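PRESS RELEASE
For release Wednesday, 9 a.m.

Sotex tenants' group asks for proof before refill-only rule takes effect

The tenants' group at the Sotex office park is asking building manager Cendska to hold off on its plan to end the sale of bottled water on site and move all 22 floors to refill stations. The group isn't against less plastic. It is against being told that a plan saves plastic when no one has shown the numbers.

Cendska announced the change in May, in a two-page notice with a green border and very little else. The notice says the stations, supplied by Drekard, will "remove the need for single-use bottles." It doesn't say how many bottles are sold now, how many end up in recycling, or what happens to the filters.
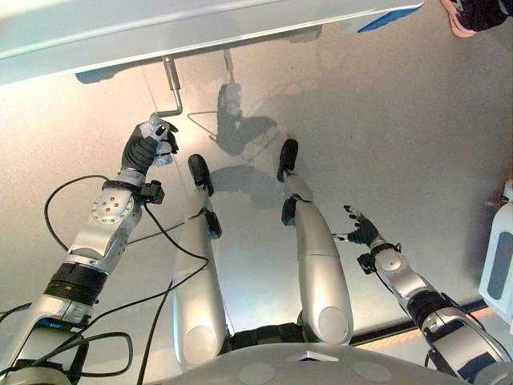
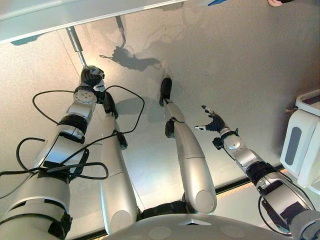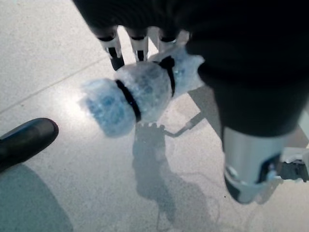
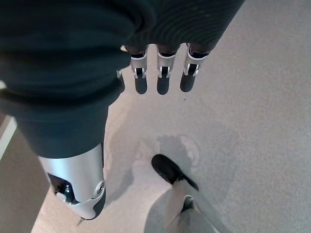
Vītola, replying for the lunch counter on the ground floor, says the bottles are an easy target and that the counter throws out far more plastic in salad lids and soup cups in a day than in water bottles. The counter would rather be asked about the lids. So far it hasn't been.

The tenants' group thinks that is a fair complaint. The notice covers water and only water. Soda, iced tea and juice will still be sold in plastic from the same coolers, on the same shelves, by the same counter. A person who wants a cold drink and finds no water will often buy one of those instead, and the bottle is usually heavier. Cendska was asked whether it had looked into this. The answer was that the stations "encourage better choices."

There is also the matter of the one figure Cendska did give. In a follow-up email it said the stations would save 2,252 bottles a month. The group asked how the figure was reached. It was told that the number came from the counters built into the stations, which were tried out on eight floors over the winter. Those counters don't count bottles. They measure how much water has gone through and divide it by the size of a small bottle. Someone rinsing out a coffee mug is saving a bottle, by this method. So is someone filling a plant can – and there are a lot of plants on the trial floors.

More than 400 tenants signed a letter asking for a better count. The letter isn't complicated. It asks Cendska to compare how many cases of water were delivered to the building before the trial and during it. Those records should exist, and pulling them would take an afternoon. The letter has been acknowledged twice and answered zero times.

Filters are the other gap. Drekard's product sheet says each station needs its filter changed on a regular schedule and that used filters go in the regular trash. The sheet doesn't say what the filters are made of. If the plan is going to be sold on what it keeps out of the trash, then what it puts in ought to be part of the same sum.

Some tenants have raised the taste of the water as well. The group takes no position on that. Opinions on the trial floors were split, and people who liked tap water before the trial mostly liked it after.

The group would also like to know who pays. The notice calls the stations "free to use." The service contract will be part of the shared building costs, and tenants pay those costs every quarter. Free to use is true in the same way that the elevators are free to use.

The tenants' group is asking Cendska for the following before the rule takes effect:

Delivery records for bottled water, before and during the trial.
The full cost of the Drekard service contract, and how it will be split among tenants.
A written answer on filter waste.
A plan for the other plastic sold in the building, or a plain statement that there isn't one.

If the records show that bottle deliveries dropped on the trial floors, the group will say so and drop its objection on that point. It would prefer to be wrong. Until then it is asking members not to sign the "pledge card" that came with the notice, as the card also signs them up for building emails.

The Sotex tenants' group meets on the ground floor after work. Cendska has been invited to the next meeting and hasn't said whether it will come.

Contact: Sotex tenants' group, care of the front desk, Sotex office park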